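About Jindus

We try out grippers. People who build them send us one, or people who are about to buy forty of them ask us to find out which one they will regret, and we put it through a few weeks of kitchen work and write down what it did. Arms, wrist cameras and controllers get the same treatment, but grippers are what pays the rent.

Hortensia Salazar started the company in Katport after 2 years of reading spec sheets in which every finger could pick up an egg. She bought some eggs. The resulting report was short, and a surprising number of people asked for a copy.

Most of our testing happens at a table with breakfast or lunch on it. Food is cheap, comes in awkward shapes and doesn't care how much the hardware cost. Hand-held tools go first, with a person doing the moving, so that we can judge the fingers before an arm gets the chance to blame them.

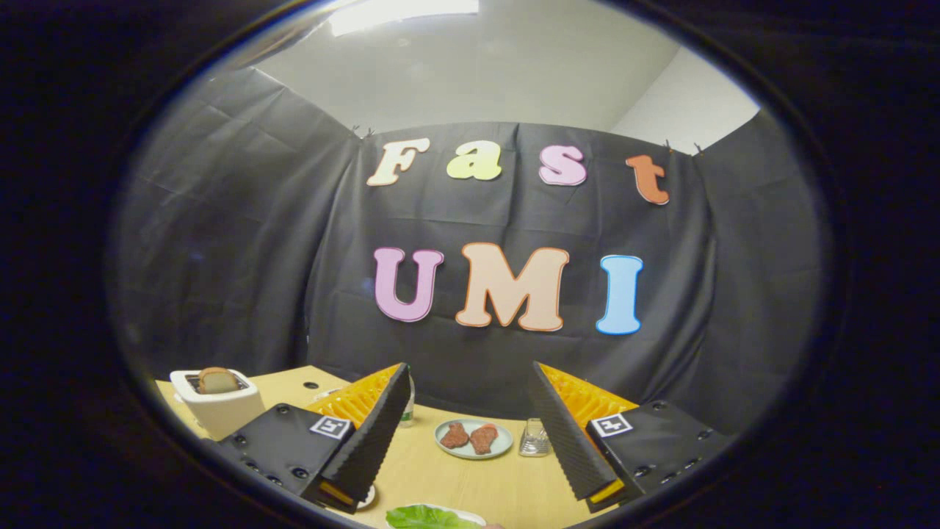

Ridged black fingers with orange-yellow pads, at the toast and meat table.

Every pair of fingers gets 900 grasps before we say anything about it in public. Then we swap the pads, if they can be swapped, and go again. Our longest comparison so far, the Skiltus against the Inga, ran to 2000 grasps and ended close enough that both makers now quote it in their brochures. We have stopped opening the brochures.

We don't sell hardware or take a cut from anyone who does. A bad result goes to the maker first, and they get until the end of the month to tell us we were holding it wrong. Sometimes we were, and we print that too.

Visitors are welcome in the afternoon. Please eat beforehand.

This site uses cookies to remember your settings. By continuing to browse you agree to our use of cookies. Accept | Manage preferences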